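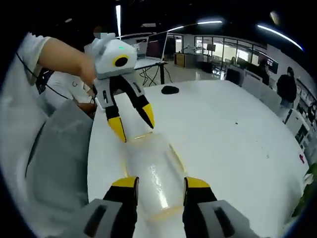

How long must the dehydrator run empty before it is used with food?
Run it for 20 minutes at the highest setting with all trays in place, then let it cool fully before loading.

Section 3. Set-up and First Use

The instructions in this section apply to the Grarmont Stirnora countertop dehydrator with the standard tray stack. If you have the tall base with the Ahonen timer module, read the supplement packed with the timer before step 6.

Placing the unit

1. Remove the base, trays, lid and drip sheet from the carton. Take off all tape and the cardboard disk under the fan guard.
2. Set the base on a flat, hard surface. Leave 3 inches of clearance on every side and keep the rear vent away from curtains and paper.
3. Wipe the inside of the base with a damp cloth. Wash the trays and lid by hand in warm, soapy water. Dry them completely.
4. Lay the drip sheet over the base with the raised edge facing up. The center hole must line up with the fan guard.

CAUTION: Do not put the base in water or hold it under a tap. Do not run the unit with the fan guard removed.

5. Stack the trays. Each tray turns one way only and drops onto the pins of the tray below. A tray that rocks is seated wrong — lift it and turn it until it settles.
6. Fit the lid, check that the dial is at OFF, and plug the cord into a grounded wall outlet. Do not use an extension cord.
7. Turn the dial to the highest setting and run the unit empty as directed at the start of this section. A faint smell during this run is normal. Smoke is not. If you see smoke, unplug the unit and contact Grarmont service. 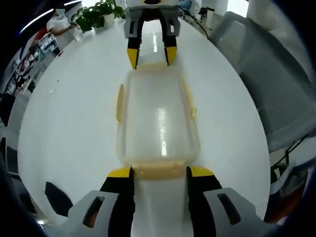 Loading the trays

8. Cut food into slices of even thickness. Mixed thicknesses may share a load, but the thin pieces will finish first and have to be taken out early.
9. Arrange the slices in a single layer with small gaps between them. Do not cover the center opening.
10. Place juicy foods such as tomatoes on the bottom trays and herbs on a separate load.
11. Set the dial to the mark for the food type. The marks are printed on the front of the base and repeated in Section 5.
12. Swap the top and bottom trays halfway through the cycle. Turn the dial to OFF before lifting the stack.

NOTE: Drying times in Section 5 are a starting point. Kitchen humidity, slice thickness and the amount loaded all change the result. Keep a written record for the first few loads.

Checking and storing

13. Take a few pieces from different trays and let them cool to room temperature. Warm pieces feel softer than they are.
14. Tear one piece in half and squeeze it. If moisture appears along the tear, return the load to the unit and check again later.
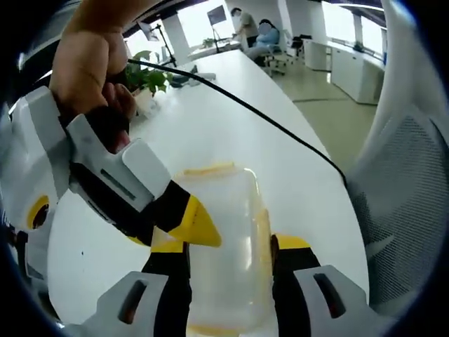 15. Pack cooled fruit in clean, airtight containers, filled no more than 2/3 full. Shake them once a day for a week. If droplets form on the inside wall, the fruit needs more drying time.
16. Label each batch with the contents and the month. Store in a dark, dry cupboard.

CAUTION: Discard any food that shows mold. Do not try to dry it again.

Spare trays and drip sheets for this model are sold under the Lerport parts name. Trays from the older round base look similar but do not lock onto the pins — check the part code on the rim before ordering.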